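Home | Manuals | Pritach Studio | Downloads | Support
Print this page | E-mail this page

5. Labeling two-handed cloth clips in Pritach

By now you should have your clips imported and the left and right views lined up, so take a breath, because the next part goes more gently. You'll be telling Pritach where each hand takes hold of the cloth, so the planner can learn a sensible pair of grasps.

1. Open the clip and press G to bring up the grasp track.
2. Scrub to a moment when both jaws are closed on the same sock, one at the toe and one at the cuff.
3. Mark the two ends as Toe and Cuff. 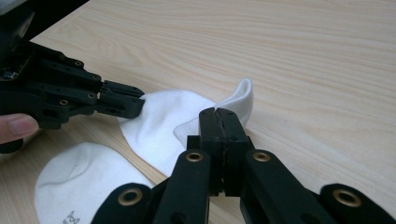 Does the order of the two marks matter?
Pritach sorts them by hand when you save, so mark whichever end you like first.

4. Set the jaw-closed threshold. We ship it at 400, which suits most cotton, and you can nudge it up a little for thicker knits.
5. If a second sock is in view, draw a mask over it and choose Ignore. The segmenter is fond of joining white things together, bless it.

Note: Keep at least 6 frames on either side of every mark, or the smoothing step will quietly drop it.

Caution: Saving over a track that Skanari has already exported will break the link between the two. Make a copy first, please!

6. Step through to the next closed grasp and check that the mask still follows the right piece of cloth.

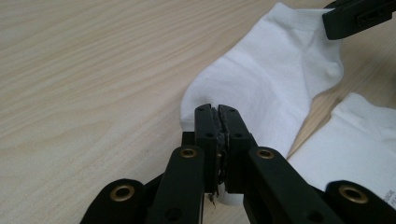 Fig. 5. Jaws closed on the sock, second gripper tip at the cuff.

7. Click Save Track, then Send to Planner.

If the planner answers with error 1154, one of your marks has no hand assigned to it. Go back to step 3 and try again.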